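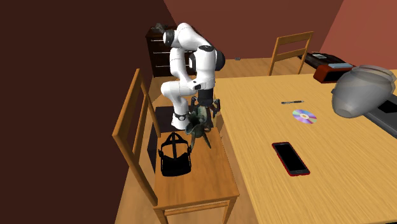 Fig. 2. Wooden chair and dark wooden dresser.

Section 2: Waxing Chairs and Dressers
Godoy Furniture Wax, Owner's Guide
Revised 6/18/22 by Welington Quintana, Pastthorpe workshop

Chairs are my favorite thing to wax, and if this is your first go with the tin, I'd start with one before you take on a dresser. A chair is small enough to finish in an afternoon, you can walk all the way around it, and the seat shows off the wax beautifully! The 200 g tin has plenty in it for a chair and a dresser together, so don't worry about running short halfway through a drawer front.

What you need

The tin of wax
Two lint-free cloths, one for putting wax on and one for buffing
A soft brush (an old shoe brush is great)
A bowl of lukewarm water with a drop of dish soap
An old sheet for the floor

Note: The Clarasdale tinted wax goes on the same way, but read Section 3 first. Tinted wax shows overlaps much more than clear.

Getting the piece ready

1. Take off cushions and seat pads. On a dresser, pull the drawers all the way out and remove the knobs if they unscrew from inside. Put the screws in a cup.

2. Brush off the dust, working from the top down. Get into the joints where the legs meet the seat. There is always more in there than you'd think.

3. Wipe the wood with a damp cloth, well wrung out, then go over it with a dry one.

4. Leave it overnight. I know, you want to get going! But wax over damp wood turns cloudy, and the only fix is to take it all off and start over.

Caution: Do not use this wax over silicone furniture polish. If water beads up on the surface and you haven't waxed the piece before, try a patch under the seat or on the back of a leg and let it dry before you do anything else.

Putting on the first coat

5. Open a window. The smell is mild and rather nice (a bit like a pencil box), but fresh air helps the wax dry too.

6. Turn the chair upside down on the sheet and begin with the legs and stretchers. You'll find out how much wax to use where it doesn't show.

7. Load the cloth with a dab the size of a pea. Rub it in with small circles, then finish with long strokes along the grain.

8. Stand the chair up again, holding it by a part you haven't waxed yet, and do the back, then the seat. For a dresser, do the sides, then the drawer fronts, then the top.

9. Let it dry until the surface looks dull and no longer feels tacky.

Note: Leave the drawer sides and runners alone. If a drawer sticks, rub the runner with a plain candle stub. It works wonderfully and costs next to nothing.

Buffing and the second coat

10. Take the clean cloth and buff quickly, with light pressure. This is the good part: the shine comes up under your hand, and you'll see grain you never noticed before.

11. Use the brush on turned legs, moldings and anything carved, then go over them with the cloth.

12. Wait a full day and put on a second coat, thinner than the first. Two coats are enough for a bedroom or hallway piece. Kitchen chairs get harder use, and I give the seats one more.

If it looks streaky

Too much wax, nearly every time. Warm the area with your palm, buff hard with a clean part of the cloth, and most streaks will go. For stubborn ones, wipe on the thinnest smear of fresh wax, which softens the old layer, and buff right away.

Caution: Spread used cloths flat outdoors to dry before throwing them out. Never leave them balled up in a bin. Keep the tin away from heaters and open flames, with the lid pressed down all the way around.

Looking after the finish

Dust with a dry cloth, mop up spills when they happen, and rewax every April or whenever the seat starts to look thirsty. Refill tins are sold at the Pastthorpe and Flolldale shops. Bring the old tin along if you still have it, as the color code is stamped on the bottom.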